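Small-scale automation > Buying and budgeting

Topic: Three-fingered hand or just a boring gripper? Have to put a number in by June

wasow_bench
Hi all, long time reader, hardly ever post. I run the packing bench at a small mail order place and we've been given money for a robot arm trial, which is lovely and also terrifying as I'm the one who has to write the shopping list. Boss wants a figure by June.

What we do: small boxed goods, mostly long thin cartons and little squat ones, they want picking up off a table, turning so the right side is up, and putting down where the label goes on. We get through 225 parcels on a decent day. No heavy stuff, nothing fragile to speak of.

I've got two quotes. Rashti will do a plain two-jaw gripper to go on the arm. Presimar will do a proper hand with three fingers and all the knuckles, for a lot more. I went over and had a morning with the fancy one and I'm a bit smitten, I'll admit it.

Has anyone bought the expensive option and been glad?

oddbodkin
Glad is a strong word! We've had a multi-finger hand for a while and it's clever, but every joint is a thing you can wear out. Ask Presimar what a replacement finger costs and how long you wait for it. Then ask what you're meant to do with the bench while you wait.

For boxes I'd buy the jaws. Boxes have flat sides. Jaws like flat sides.

SerenHopkin
Disagree a bit with oddbodkin. Depends how much turning over there is. Picking a long box up is easy, but if it's come in label down and has to be flipped, a two-jaw gripper will often have you adding a second fixture or doing it in two goes. We ended up spending 664 quid on bits of bent metal to do the flipping for us, which was never in the budget and which I had to explain afterwards with a straight face.

wasow_bench
That's the bit I keep going round in circles on. Plenty of our cartons have a "this way up" sort of marking and if they go through wrong we get moaned at. I've been trying to work out how much of the job is grabbing and how much is faffing about with which way up the thing is, and I think the faffing wins.

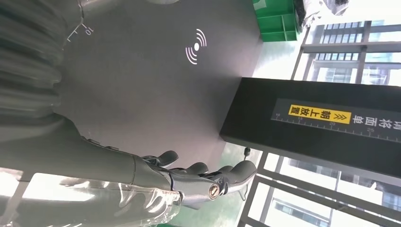
So my worry is reach and table space as much as fingers. Once you've got a bin on the table, and a long carton, and the arm itself (which is much thicker than I'd pictured from the brochure), you run out of table quicker than you'd think. I'd budgeted for the arm and the hand and not one penny for a bigger bench. Has anyone had to do that afterwards?

oddbodkin
Yes. Buy the bench first. Or at least measure it with the arm's reach drawn on in chalk. We bought a bench, then bought another bench.

Also put cabling in as its own line. Connectors, clips, something to keep wires off the working edge. It's boring and it always gets left out. We allowed 120 and went over.

tinroof_dave
Can I be the miserable one? 225 parcels a day is a person and a radio. What's the trial meant to prove?

wasow_bench
Fair question Dave. It's meant to prove whether we can take on the second contract without a night shift. If that comes off it's almost 1,000 parcels a day before Christmas, and I can't get people for evenings, I've tried. If the arm can plod along on the long cartons by itself then the rest of us can do the awkward ones.

tinroof_dave
OK that's a better reason than most I read on here. In that case time it before you buy anything. Take a stopwatch, do fifty long cartons by hand, write it down. Then make both firms quote you a cycle time on YOUR cartons, in writing, flips included. If they go quiet you've learned something for free.

SerenHopkin
Seconding that. And send them a boxful, don't let them use their own samples. Ours got a beautiful demo with a nice stiff carton and then our actual packaging was half as stiff and dented in the jaws.

One more for the list: lighting. If your bench is by a window the camera side of it can be a right pain when the sun comes round. We bought blinds. Cheapest thing in the whole project and did more good than the software upgrade.

nerkden_siwan
Siwan Voyle here, I do the maintenance at Nerkden so I see these after the honeymoon's over. Couple of things.

Hands with fingers are fine if someone owns them. By that I mean one named person who cleans it, checks the screws at the joints, and notices when a finger's gone a bit sloppy. If it's everybody's job it doesn't get done and you'll be on the phone to me. Put a couple of hours a week of somebody's wages in your budget for it.

Second, ask whether the wrist fitting is the same for both. If it is, buy the arm with the plain jaws now and leave room for the hand next year. I've swapped a few over and it took an afternoon, most of it spent finding the right key.

wasow_bench
Oh that's really useful, I hadn't thought of them as swappable at all! I was treating it as one big either/or. Will ask both of them about the wrist.

oddbodkin
Get the answer by email - sales people will say yes to anything on the phone. And check who pays if the jaws come from one firm and the arm from another and the two won't talk to each other. We had weeks of each blaming the other.

SerenHopkin
I still think you'll want the fingers in the end with that much flipping. But I'd rather you found that out on the cheap.

wasow_bench
Right, list so far: bench measured with chalk, stopwatch on the long cartons, boxful of our own packaging to Rashti and Presimar, wrist question to both, separate lines for cables, blinds and somebody's hours. I've got the stopwatch out already and everyone's giving me looks.

tinroof_dave
Don't tell them which ones you're timing or they'll speed up.

wasow_bench
Too late, they've started racing. Will post the times and the two quotes when I've got them.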